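Grillomell Forum > Rooms and Furniture > Desks and Tables

Two white tables side by side, or one big one?

ploverlane
Member, 188 posts
Posted 16th May

Hello everybody. Excuse my English, it is my third language. I want to ask about white tables. We have a large one, and next to it a smaller one for the computer. My question is if I should keep the two, or sell both and buy the long Plullby top, which is one piece.

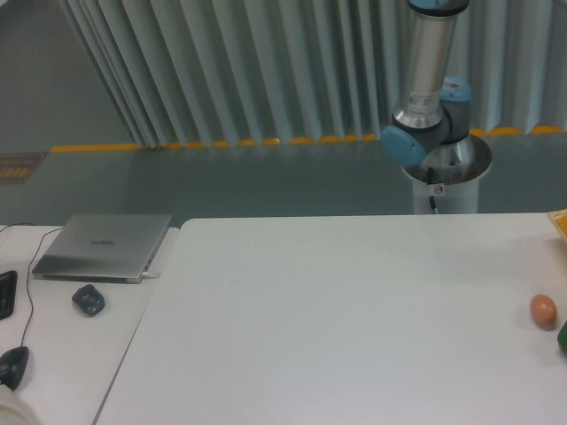
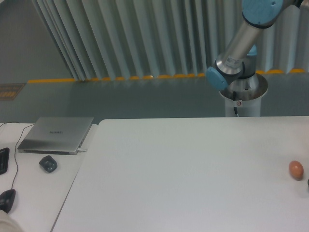
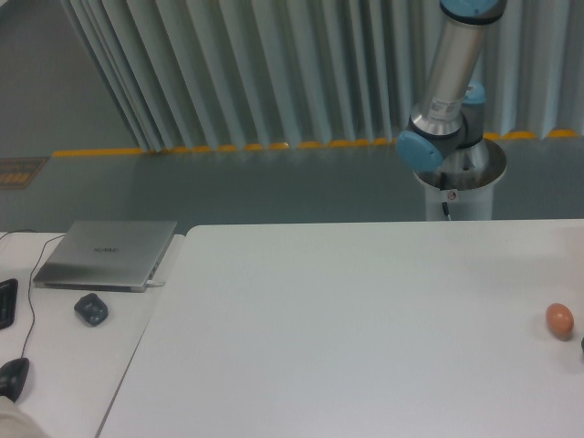 What disturbs me is the place where the two tables meet. Crumbs and pencil dust go down there, and I must pull the small table away to clean the floor. Also the matte surface keeps every coffee ring if I don't wipe it the same day. The large table I like very much, because I can spread out my papers and still have a free place to eat something.

The Plullby top costs 2,712 with the legs and the delivery. For me this is a lot of money. Has anybody here had one for a long time?

dovetail_ro
Member

I would keep the two. A small table for the computer is good because when you write by hand on the large one, the screen does not shake. I had one long top before and every time my son leaned on it, my coffee moved.

And please do something with the egg. On a flat top it will roll one day. I speak from experience with a carpet.

ploverlane

The egg is boiled, dovetail_ro, so the danger is small. But I will bring an egg cup.

marrowfat21
Moderator

I don't agree with keeping two. If the heights are not the same you will always feel it under your arm. I changed to one long top in April and my shoulder is much better. For the crumbs also: no joint, no crumbs.

dovetail_ro

Your shoulder is better because you also bought a new chair, you wrote this in the other thread.

marrowfat21

It is true that I bought a chair. I still say the table helped.

quietkettle
New member

There is a cheaper way. Becerra sells a soft rubber strip for closing the gap between two kitchen counters. I cut mine with scissors and pressed it in from above. It cost 21 for a piece long enough for two joints. It becomes a little yellow with the years, but the crumbs stay on top and you can wipe them off.

ploverlane

Thank you, I did not know such a strip exists. Does it hold if one table is pushed by accident?

quietkettle

If the tables move more than 5 mm, no, it comes up. I put felt under the legs of the big one and now it stays.

marrowfat21

Felt slides on a smooth floor. Take rubber feet.

quietkettle

On my floor it does not slide. Maybe yours is more polished.

ploverlane

I will try the strip first, with rubber feet, and wait with the long top. For the coffee rings I now use the Stamus cleaning paste on a damp cloth. It takes away most of them, but it leaves a shiny place if you rub too hard. Does somebody know how to make it matte again?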